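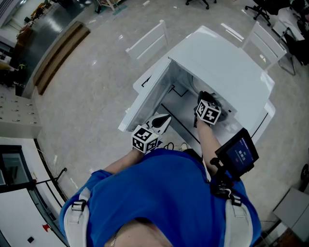 Washing machine questions we get every week

Stoner Laundry Notes, updated February 14, 2023

Most laundry advice is written by people with something to sell. We run a small repair shop and we sell repairs, so keep that in mind too. These are the answers we give over the counter.

Do I need a special cleaner for the drum?

Probably not. An empty hot cycle once a month does most of the work. The tablets smell nice, and we have yet to see one clear out a clogged filter. If your machine smells bad, pull back the rubber door seal first and wipe inside the fold. You will likely find gray sludge, hair and a sock.

My front loader smells even though I clean it. Why?

Check whether you keep the door shut between loads. Leave it open a few inches, and the detergent drawer too, unless you have small children or pets who might climb in. Then look at how much detergent you use. Too much leaves a film, and the film feeds the smell.

How much detergent is enough?

Less than the cap suggests. The lines inside are hard to read and the company pouring them would like you to buy another bottle. For a normal load in a high-efficiency machine, two tablespoons of liquid is plenty. If you have very hard water you may need more. Try it for a month before you decide we're wrong.

Is the quick cycle any good?

For a shirt you wore to dinner, sure. For gym clothes or towels, no. Our Urnia test machine has a 30 minute cycle that the manual calls "full clean." We ran it with muddy kitchen towels in January and they came out as muddy towels that smelled of lavender.

Does cold water really clean as well as hot?

For everyday clothes, close enough that we wash most of our own in cold. Grease, sheets after an illness and cloth diapers are another matter. Anyone who tells you cold works for everything should come and look at our shop rags.

Should I buy the extended warranty?

Read what it leaves out. The Timidis plan that customers bring us excludes door seals, hoses and "blockages of any kind," and those are a good share of what we fix. It costs $100 a year. Put that in a jar instead and see where you are after three years.

Is it worth fixing a machine that is 12 years old?

Depends on the part. A drain pump or a door latch, yes. Drum bearings on most front loaders, usually no, as the labor eats up the savings. If a new machine costs $600 and the repair quote is more than half of that, we will tell you to think about it.

What about those magnetic balls that replace detergent?

Somebody brought in a set of Bang laundry balls and asked us to try them. We washed one load with the balls and one with plain water. We couldn't tell the loads apart. The box promises "ionic lift." We asked the seller what that meant and are still waiting.

My machine walks across the floor. Is it broken?

Maybe not. Check that all the feet touch the floor, and on a new machine check that the shipping bolts came out. After that, try splitting up heavy loads. The anti-vibration pads help a little on tile and hardly at all on an old wood floor, whatever the reviews say.

Do you answer questions by email?

Yes, slowly. Include the model number, which is usually on a sticker inside the door. "It's the white one" doesn't help us much.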